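# How to look up how your state rep voted (without losing a whole evening to it)

I started doing this after a neighbor and I got into a back-and-forth over whether our representative had voted for a road funding bill. We were both sure. We were both wrong, because there had been three votes on it and our guy had gone a different way on one of them. So now I check, and I've gotten pretty quick at it!

These steps are for state legislatures, the kind most of us ignore. Every state's website is laid out a little differently, so the buttons may have other names where you live, but the order of things is pretty much the same.

## Step 1: Find out who represents you

I know, I know. But do it anyway. District lines get redrawn, and I went a good while thinking I was still in the same district as the Trekwood side of town when I'd been moved in with Astside. Your legislature's home page will have a "Find my legislator" box. Put in your full street address and skip the ZIP-only search if it offers one (ZIP codes cross district lines all over the place).

You'll get two names in most states, one for each chamber. Write both down along with the district numbers.

## Step 2: Get the bill number

This is where people get stuck. News stories love to call a bill "the school lunch bill" or "the parking bill" and never give the number. You want something like HB 495 or SB 7. The letters tell you which chamber it started in, and the number is what the site's search box wants.

If you don't have the number, try these in order:

1. Search the legislature's site by keyword, with the session year picked from the drop-down.
2. Check the committee pages. A bill about roads is probably sitting in transportation.
3. Call the legislative information office. They pick up the phone, they're nice, and they'll find it faster than you will.

Watch the session year! Numbers start over every session. I once spent half an hour getting mad about HB 600 before I noticed I was reading one from two sessions back that had to do with boat trailers.

## Step 3: Open the bill history

On the bill's page, look for a tab that says "History" or "Actions." It's a long list of dates with short, ugly phrases next to them. Most of them are paperwork. The ones I look for are:

- **Committee report** – the committee voted to send it along (or didn't)
- **Amendment adopted / failed** – somebody changed it or tried to
- **Third reading** – in most states this is the final vote in that chamber
- **Concurrence** – the first chamber agreeing to the other chamber's changes

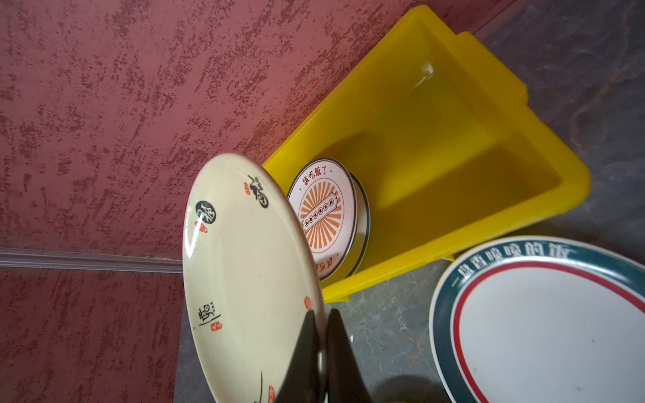 Each of those might have its own roll call attached, usually as a little link or a PDF. Open all of them. A person can vote yes in committee and no on the floor, and there can be a perfectly good reason for it, like an amendment that got added along the way.

## Step 4: Read the roll call

You'll see a list of last names under Yeas, Nays, and then some mix of Excused, Absent, and Not Voting. Use Ctrl+F (Command+F on a Mac) and type the last name. If two members share a last name, there'll be an initial or a town after it.

A few things that tripped me up:

- **Voice votes have no names.** If the history says "passed by voice vote," there's nothing to look up. Sorry.
- **A vote "to table" flips the meaning.** Voting yes to table a bill usually means voting to set it aside. I read one of these backwards and told people about it, which was embarrassing.
- **Excused is different from not voting.** Excused generally means they told leadership they'd be out. Don't read too much into one of those.

## Step 5: Read the version they voted on

Bills change. There'll be an "Introduced" version, one or more amended ones, and an "Enrolled" version if it passed both chambers. Match the date on the version to the date of the roll call. If the site has a compare tool, use it, the changes show up as strikeouts and underlines.

You don't need to read every page. I read the summary, then the fiscal note, then whatever section the argument is about.

## Step 6: Save what you found

I keep a plain spreadsheet with five columns: bill number, session, date of vote, how they voted, and the link. Mine has gotten kind of big since November, but you can start with one row. Paste the link to the roll call itself, since the bill's main page keeps changing while the session is going on.

If you still have a question after all that, email the office and ask why they voted the way they did. Keep it short, give the bill number and the date of the vote, and put your street address at the bottom so they know you live in the district. I've had answers come back the next day and I've had one take three weeks.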